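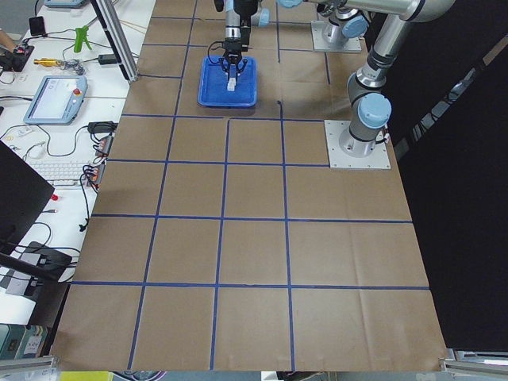

Minutes of the meeting on the sorting table, Sep 21, 2019, in the back workroom of the Torkham building. Romain Delorme was in the chair and I took the notes. The minutes of the previous meeting were accepted with one correction: the word "Besson" must be read as "Furness" in the paragraph on paper deliveries. We then passed to the first point, the covering of the table. The brown kraft paper with the blue tape lines in both directions is kept as our model for all the tables. Some members had asked for painted lines, but paint can not be moved when the size of the parts changes. The creases in the paper were discussed at some length. It was agreed that faint folds are acceptable, but a fold that lifts the edge of a tray must be pressed flat or the sheet changed.

2. Trays
The blue plastic tray with the raised rim stays the standard tray. It must rest inside one square and not lie over the tape. Romain reminded us that the Gikadero order has small parts, and that they go easily over a low rim. A proposal to buy deeper trays was put to the vote and refused. The question can come back in December, when the new price list is available.

3. Paper and tape
The last invoice from Furness was 188 dollars for paper and tape together. Besson has offered the same paper at a lower price, but only on wide rolls, and we have no good place to store them. Decision: we stay with Furness until the end of the year. Romain will ask Besson if they can cut the rolls before delivery. We have 22 rolls of blue tape in the cupboard, and no more tape will be ordered for now.

4. Names of the squares
There was a long discussion on this point. One part of the meeting wanted numbers written directly on the paper, the other part wanted a drawing on the wall. Writing on the paper makes marks that can be taken for a part or for dirt. The drawing was chosen. It will use letters for the rows and numbers for the columns — the same system as on the shelves, so that new people have only one thing to learn.

5. Cleaning
The table must be wiped with a dry cloth at the end of the day. No liquid on the paper, please. Small marks may stay until the next change of sheet. The person who changes the sheet writes it in the notebook beside the door.

6. Other business
The key of cupboard 686 is missing. Cupboard 694 can be used in the meantime — the spare key is in the office.

Actions
Romain Delorme: letter to Besson on the cut rolls.
Secretary: drawing of the squares, to be shown at the next meeting.
All: look for the key of 686.

The date of the next meeting will be sent by mail.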